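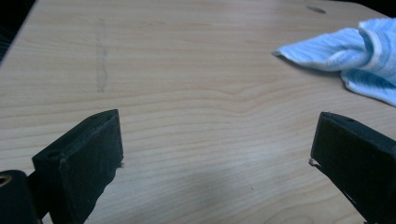

By Satish Mudaliar | Saturday, January 20, 2018 | Filed under: Grippers, Reviews

Home Reviews Arms Grippers Controllers Forum

We use cookies to remember your settings. By staying on this site you agree to this. OK

Dusotine hand-held gripper with padded fingers: review

I have been using the Dusotine for four weeks, mostly on wiping and folding jobs at a table. Before that I used the Kwak, and I still have it, so most of what follows is a comparison between the two. Both are hand-held. You squeeze the handle, the fingers close, and the camera on top records what they do. The recordings then go to whoever is training the arm.

The fingers

The Dusotine comes with black block fingers, each with a fuzzy pad on the inner face. The Kwak has bare plastic fingers with a shallow ridge pattern. On hard things like mugs and jar lids I found little between them. On cloth the Dusotine is clearly better. A thin dish towel lying on a smooth table is hard to pick up with the Kwak, and I usually had to push a fold up first and then grab that. With the pads I can come down on a loose corner, close, and lift. It worked on most first tries.

The pads pick up dirt. Specks and lint settle in the black material and show up in the video, and a quick brush only gets part of it off. I now go over them with tape before each session. The maker sells spare pads in packs of 4, and I think one pack would last me most of a year at this rate, but I have only changed one pad so far. The old one peeled away cleanly. The glue on the new one needed a night to set, which the instructions do not mention.

Opening and closing

The fingers open wide enough for a rolled hand towel. They tilt in toward each other, which helps when reaching down to a flat surface. It is less helpful on a tall box with straight sides, where the tips touch first and the box can turn. The Kwak keeps its fingers parallel all the way and does better there.

The squeeze is stiffer than I would like. After an hour my thumb was sore. Loosening the return spring by a turn helped a lot, and I would do that on the first day. Loosen it any further and the fingers stop opening fully by themselves.

The camera

The view takes in the finger tips at the bottom and a good stretch of table beyond them. I can see what I am about to grab, and the fingers do not hide too much. The Kwak camera sits lower and half the picture is finger.

On a pale wood-grain table the exposure held steady, and the grain came through well. The tool does put a soft shadow on the work right between the fingers. On light surfaces this is no trouble. On a dark placemat I lost the edge of a black sock several times when going through the footage later, and had to throw those takes out. A lamp off to one side fixed most of it.

Smudges and damp streaks on a table top are visible in the recordings if the light comes from a low angle. For wiping tasks that matters, and I had not been able to get it with the Kwak at all.

Controller and software

Recording is started from the Nesamier box, sold separately. It has one button and two lights. Files are named by time and copied over by cable. There is no wireless copy. In 36 recorded sessions I lost one, and that was a full card, so I count it as my own mistake. Grotatis makes a converter that reads the files directly, and it ran on my older laptop without any setup.

The finger opening is saved along with the video. I checked it against a ruler at several widths and it was off by about 2 millimeters when fully open and very close when nearly shut. I can work with that. Someone picking up screws might not want to.

Weight and comfort

It is heavier than the Kwak, and most of the weight is up front. I rest my elbow on the table between takes. Left-handed use is possible, though the cable then crosses your wrist.

Who should buy it

If your work is towels, clothes and sponges, I would take the Dusotine over the Kwak. For boxes and bottles the Kwak is lighter and costs less, and the parallel fingers are the right choice. I am keeping both, and the Dusotine is the one that stays plugged in. I will add a note here when the second pad wears out.

Contact | Copyright 2018 | Back to top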